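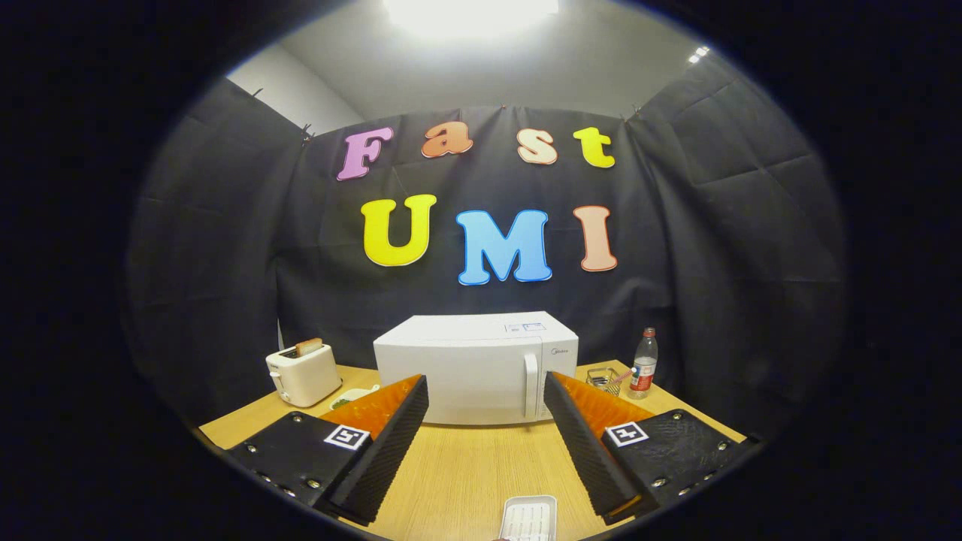
*Foam letters, black cloth and a breakfast corner: toaster, microwave, a small dish of something green.*

The corner breakfast station is having a moment, and I would like to know who asked for it. The idea, as sold by the Cuesta home show and copied in every office lounge from Jakdale outward, goes like this: take a table, push a microwave against the back, stand a toaster next to it, hang cloth on three sides so it feels like a place. Add letters. Charge for it.

Jerano, the design shop that sells the look as a package, wants $597 before you've bought a slice of bread. The backdrop alone is $184. You can get black cloth and a couple of clips at any fabric store, and cloth near a toaster is a thing my mother would have had words about.

Iker Cordero, who plans the packages at Jerano, told me the enclosure "gives people permission to pause." I asked what they were doing before. He said standing up.

Fine. I like toast. I'll grant that a pale wood table looks good against black, and that bright letters cheer up gray walls more than a framed print of a pier would. But try working at one. With the microwave in the middle, the plates end up wherever there's a gap, and drinks get parked beside it, right where your elbow goes.

Reece Haslam put a station like this in his Drovovness print shop last October. He kept the toaster and gave away the cloth after 2 weeks. "It held crumbs," he said. The letters went to his niece.

Jerano says 61 more are on order.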